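Notebook, Fri 22 May
Winter base block, gels, shoes and the long run route
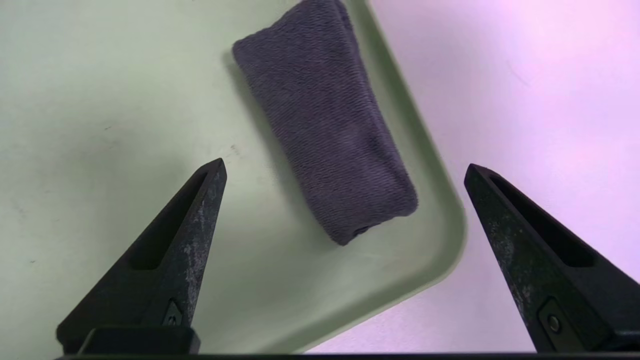

Gels and drink mix

I've been meaning to write this up properly all week, and the kettle is on, so I'll make a start and see how far I get. The Drindgate run group has been asking me what I settled on for fuel, and I keep giving a slightly different answer depending on who has caught me and how tired I am, so let this page be the one we all point at.

The batch I've been making in the kitchen is still the maltodextrin and fructose one, with a pinch of salt and a squeeze of lemon. I dropped the ginger. I love ginger, I put it in everything at home, but at the far end of a long run it sat in my throat like a small bonfire and I spent the last stretch thinking of nothing but the tap at the oval. The lemon is much kinder. I've also thinned the whole thing down with more water than I had in March, which makes it messier to pour but a good deal easier to swallow when you're puffing.

Each soft flask now gets 30 grams of carbohydrate. That's a comfortable amount for me to take in one go while moving, and it makes the sums easy when I'm too foggy to do sums. I did try doubling it up in the one flask and sipping, and what happened (of course) was that I forgot to sip and then drank nearly the lot on the hill at Perron. I wouldn't recommend it. I had to walk for a bit and admire the cows.

The Clalura powder is the other option and I still think it's perfectly good, just sweeter than I like. Several of the group swear by it. If you're using it, mix it weaker than you think you want to on the first go and work up from there over a few weeks. I find I can put up with any flavour at all for an hour and very few of them for three!

Still to try: rice cakes, the salty kind, cut small. Boiled potatoes, which I know sound odd, but I had one at an aid table years ago and I've never forgotten it.

Shoes

The blue pair is finished. I've been in denial about this, since they're the most comfortable shoes I've ever owned and they've been all over the place with me, but the outside of the left heel is worn through to the foam and my calf has been telling me so every Thursday. They can retire to the garden.

The Sidau trainers have come up well after a slow start. I didn't like them for the first fortnight. They felt tall and a bit wobbly on the camber along the creek, and I very nearly took them back, but I swapped the laces around so the top eyelet is doing some work and now I hardly notice them. I wouldn't use them on loose gravel. On the bitumen and the hard-packed path they're lovely, and my feet feel fresher the next morning than they have in a long while.

A note to myself for next time, as I make this mistake every single time: buy the next pair before the old pair dies, and run them in turn for a while. The calf doesn't enjoy surprises.

The long run

We've changed the Sunday loop. The old one went up past the quarry and I don't think any of us will miss it, what with the trucks and that dreadful corner with no shoulder. The new one starts at the Drindgate car park as before, follows the creek as far as the footbridge, then goes over and up the fire trail to the Perron gate. There's a tap at the gate. I've run past it twice and it was going both times, but carry your own water anyway in case it's been shut off.

From the gate it's a long gentle downhill back to the river flats, and this is where I'd ask everyone to please hold back a bit. It's so tempting to let go there, especially when the sun is out and the conversation's good, and then the flats feel endless. I went through my own splits last night and I've done it three Sundays running, so I'm telling myself off as much as anyone.

Effort on the long run should stay easy enough to chat in full sentences. If you can only manage grunts, ease off. I know some of us like watching the numbers (I'm as bad as the next person with my watch), and for me a cadence of 85 steps a minute on each foot seems to come naturally on the flat when I'm not fussing with it. Once I start fussing, everything goes stiff and I run like a wardrobe. It's my number, so please don't go chasing it if yours is different.

Strength work

Two short sessions a week, and I've kept it dull on purpose. Calf raises off the back step, split squats, side planks, and the slow bridge one that makes me swear. I skipped both sessions in the week of the head cold and felt the difference on the stairs. The hips are better than they were in December, when I could hardly get out of the car after a long run without making a noise.

I've been adding a little skipping at the end, 100 turns of the rope, with a breather in the middle if I need one. The dog thinks it's for her benefit and has to be shut inside.

Odds and ends

The track is booked out for school athletics for the next little while, so intervals move to the path beside the river. I've paced out 2000 metres from the second bollard to the old boat ramp and checked it against the watch on a few different days, and I'm happy enough with it. There's a bit of chalk on the fence post at the turn, which won't last past the first decent rain, so I'll go back with some tape.

Bring gloves on the early mornings. I left mine on the roof of the car and drove off, and I'm down to the odd pair with the hole in the thumb.

I still owe everyone the taper plan. It's half written in the back of the other notebook and I'll copy it over here once I can find where I've put the thing. In the meantime, keep the midweek runs short and sleep as much as the household will let you.

Next batch of lemon mix to be made up on Saturday night, flasks to be scrubbed first with the bottle brush.

We use cookies to remember your preferences and to see which pages are being read. By continuing to browse you accept our use of cookies. Accept | Manage settings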